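Surnska Community Papers, Microfilm Edition
Catalogue section: Religious movements, settlements and communes
Publisher: Nulberg
Format: 35 mm silver halide positive, 11 reels, with printed guide

The Surnska Community Papers are the surviving records of a communal religious settlement founded by a breakaway Adventist congregation. The edition covers the founding covenant, minute books, baptismal and membership registers, land agreements, printed tracts and the circular letters sent to outlying members. Material from the later division of the community is on the last two reels, together with the pleadings in the property dispute that followed.

Filming was done from the originals at the Dravari reading room. Volumes were filmed in their bindings, one opening per exposure. Loose tracts were filmed flat. Blank leaves are omitted and each omission is recorded on a target.
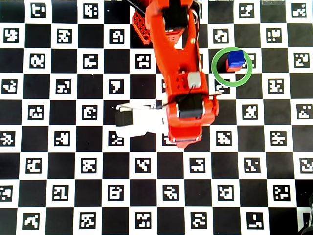
H. Đàm

The printed guide runs to 48 pages and lists contents by reel and exposure number. Personal names are indexed in the form used in the membership registers, with cross-references from married names and from the names some members took on baptism. Prophetic titles are not indexed as names. Readers looking for a leader under a title should start with the table at the back of the guide, which matches titles to register entries.

Dating needs some care. The community counted its years from the covenant, and its year began in December. Guide entries give the date as written, followed by the civil date in square brackets where this could be worked out. Undated tracts are placed by printer's mark — where there is none, they are at the end of the reel.

Specification
Reduction ratio: stated on the opening target of each reel
Polarity: positive (negative to order)
Perforation: none
Reel boxes: acid-free card, labelled
Guide: 48 pages, paper covers, supplied with full sets and sold separately

Not included
Sound recordings of sermons
Photographs, other than those pasted into the minute books
Membership records closed under the terms of deposit

Ordering
Full set with guide: £2,000
Guide only: £45
Single reels are supplied to libraries replacing damaged film. Please quote the reel number and the box label. Negative copies are made to order and cannot be returned.

Page last revised Jan 8, 2021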